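Holzbausteine nach Flohmarktkauf reinigen — Farbe färbt ab?

Forum › Haushalt & Familie › Spielzeug
263 Aufrufe · 2 Antworten

kastanie_mv
Hallo zusammen,
ich habe im Januar auf dem Flohmarkt eine große Kiste gebrauchter Bausteine für unsere Tochter gekauft. Ein Teil ist von Zillo, das steht noch auf dem Karton, der Rest ist bunt zusammengewürfelt und ohne Aufdruck. Die Steine haben offenbar länger im Keller gestanden, sie riechen muffig und manche fühlen sich leicht klebrig an.

Ich habe am Dienstag ein paar davon mit warmem Wasser und Spülmittel abgewaschen. Bei den roten war das Tuch danach deutlich rosa. Bei den grünen und den unlackierten ist nichts passiert. Zwei der roten Steine sind außerdem an den Enden rau geworden, als hätte sich das Holz aufgestellt.

Meine Fragen:
Wie bekomme ich den Geruch raus, ohne die Steine einzuweichen?
Ist die abfärbende Farbe ein Problem? Die Kleine ist knapp zwei und nimmt noch alles in den Mund.
Kann man die rauen Enden einfach abschleifen?

Neu kaufen wäre möglich, aber die Menge war für den Preis unschlagbar und ich würde sie gerne retten.
Danke schon mal.

moorbirke
Zum Geruch: nicht einweichen, das ist schon mal richtig. Holz quillt, und bei verleimten Teilen geht irgendwann der Leim auf. Ich mache es so: Tuch in lauwarmes Wasser mit einem Schuss Essig, sehr gut auswringen, jeden Stein einzeln abwischen, sofort mit einem trockenen Tuch nachgehen. Danach auf ein Gitter legen, mit Abstand, und mindestens zwei Tage an der Luft trocknen lassen. Nicht auf die Heizung, sonst reißt das Holz. Wenn es danach noch muffig riecht, die Steine mit einer offenen Schale Natron in eine Kiste mit Deckel stellen und ein paar Tage warten. Das Natron soll nicht direkt auf die Steine, sonst hat man es in allen Poren.

Wenn du schwarze Punkte findest, die sich nicht wegwischen lassen, würde ich den Stein wegwerfen. Schimmel sitzt im Holz tiefer, als man sieht.

Zur Farbe: Es gibt lackierte Steine und gebeizte. Bei Lack liegt eine Schicht obenauf, die platzt höchstens ab. Beize zieht ins Holz ein, und wenn sie nicht versiegelt ist, kommt sie bei Feuchtigkeit wieder heraus. Dass nur die roten abfärben, ist bei gemischten Kisten nichts Besonderes, das sind vermutlich Steine aus einem anderen Satz.

Ob die Farbe bedenklich ist, kann dir hier keiner sagen. Spielzeug für Kleinkinder muss speichel- und schweißecht sein, das heißt, die Farbe darf sich nicht lösen, wenn das Kind daran lutscht. Du kannst es grob selbst prüfen: weißes Baumwolltuch anfeuchten, fest um den Stein wickeln, ein paar Stunden liegen lassen. Ist das Tuch danach gefärbt, gehört der Stein nicht in den Mund.
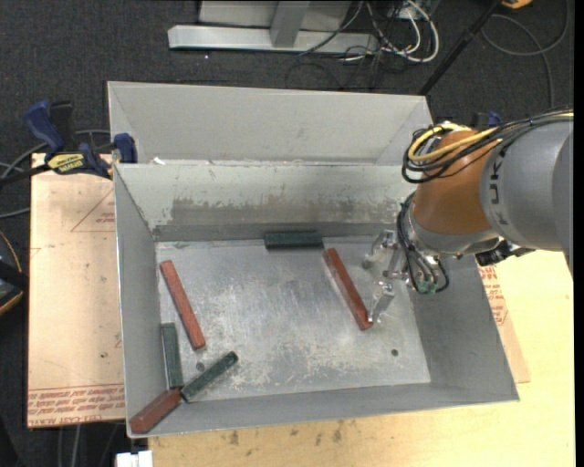 Ich würde die Kiste also zuerst nach Farben sortieren und dann aus jeder Sorte einen Stein testen. Rot und Rot kann dabei verschieden sein, achte auf den Farbton und auf die Maße. Steine aus demselben Satz haben normalerweise die gleiche Stärke. Die Sorten, die abfärben, legst du weg, bis deine Tochter größer ist, oder du nimmst sie zur Dekoration. Nachträglich versiegeln geht auch, aber bei unbekannter Beize würde ich mir die Arbeit sparen.

Schleifen: ja, mit 180er Papier anfangen und mit 240er fertig machen, immer in Faserrichtung, an den Stirnseiten ohne viel Druck. Aber nur bei unbehandelten Steinen. Alten Lack ohne Kenntnis des Alters schleife ich nicht, schon gar nicht in der Wohnung. Nach dem Schleifen den Staub feucht abnehmen. Unbehandeltes Holz kann man danach dünn mit einem Öl einreiben, das ausdrücklich für Kinderspielzeug zugelassen ist. Ölgetränkte Lappen flach im Freien trocknen lassen, nicht zusammengeknüllt in den Müll, die können sich selbst entzünden.

tipp_topp
Bei uns einfach in die Spülmaschine, Kurzprogramm, nie Probleme gehabt. Waren aber die von Movley und die sind glaube ich aus Kunststoff, fällt mir gerade ein. Bei Holz dann wohl lieber nicht.

kastanie_mv
Danke euch. Tuchtest ist gemacht: grün und natur bleiben sauber, rot färbt alles — die roten kommen in den Schrank. Die übrigen liegen jetzt mit Natron in der Kiste.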